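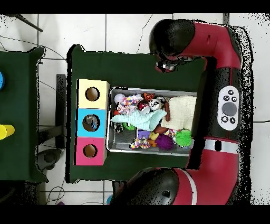

Attachment 1: sorting table at Radside, tray and three-section box

Ticket: Double picks are counted as good picks
Opened: 01/06/2023
Product: Trostora, pick logging module
Site: Nindness, Radside
Priority: medium
Status: closed with workaround

Description by customer

Good morning. We use Trostora for recording the picks of our two-armed robot. The task is to take mixed small objects and put them through round holes into a box with three sections. For judging the picks we follow the Cattaneo handling rules, which our company took over in February. Rule 5 of these rules says that one pick is one object, and any pick with two or more objects must be stopped, put back and written as a fault.

Our problem is that Trostora writes such picks as "good". In the last export we have 1,447 picks, and when we checked them by eye we found 161 where the gripper had more than one object. All of them have the result "good" in the export. We did not change any settings before the export was made.

Please tell us if this is a fault of the software or if we have understood the result field wrongly.

Reply from support

Thank you for the clear report. Could you please send the task file, and tell us which sensor decides that a pick is good? In the standard set-up the module only looks at the finger opening. If the fingers close on something and do not reach the fully closed position, the result is "good".

Reply from customer

The task file is attached. We have the standard set-up, so it is the finger opening. I understand now why it happens, but I would like to explain why we cannot leave it like this. 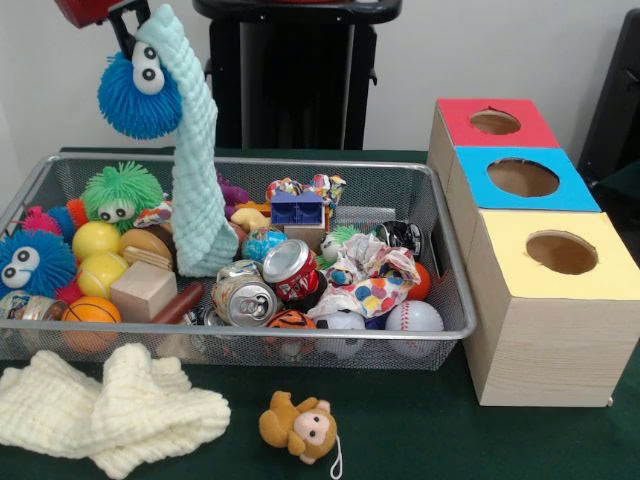

The rule about single objects was written with hard parts in mind, and for soft things it needs more care. A block either is between the fingers or it is not. A cloth can be caught only by one corner and the rest of it follows, and from the finger opening you cannot know this. In attachment 2 the fingers have the blue puffer ball and also the pale green cloth, and the lower end of the cloth is still down in the basket among the other toys. For the finger sensor it is simply a closed grip on something thick. According to our rules it is a fault, and the arm should not travel to the box in this state, as the hanging part may catch the rim or pull other objects with it.

What we tried on our side:

1. We made the limit for the finger opening smaller. Then the larger balls were refused also when they were alone, so we put the old value back.
2. We added a weight limit. It helps with the cans but not with knitted cloths, which are too light.
3. We reduced the closing speed. No difference that we could see in the results.

Reply from support

We agree that the finger opening is not sufficient for your rule. The module has a second result field, called "review", which is switched off by default. When it is on, every pick waits with an empty result until the side camera picture has been checked by a person. You can limit it to chosen object groups, so that hard objects are still judged automatically.

Please switch it on for the groups "cloth" and "soft toy", run 100 picks and send us the export.

Reply from customer

We did the 100 picks with the review field. All picks in the two groups waited for a person as they should, and no double pick in these groups was written as "good". The work is slower, but this is acceptable for us.

We have also written the following in our site instruction, and maybe it is useful for other customers:

- The person who reviews must see the full length of a hanging object, including its lower end.
- If something hangs from the fingers and it is not clear whether it belongs to the picked object, the result is "fault".
- The objects of a stopped pick go back in the tray or basket before the next pick. They are not placed on the table.
- Old results are never overwritten. The corrected result is stored beside the old one, with the date and the reason.

One question remains. Can the 161 old picks be corrected together, or must we open each one?

Reply from support

They can be corrected together. Choose Export, then Amend results, and load a list with the pick numbers and the new result. The original values stay in the history, so your last point is respected. A written guide has been added to this ticket.

We have passed on your request that the review field should be offered during set-up when a task contains soft objects. There is no release date for it at present.

Reply from customer

The list was loaded without errors and the history shows both values. You can close the ticket.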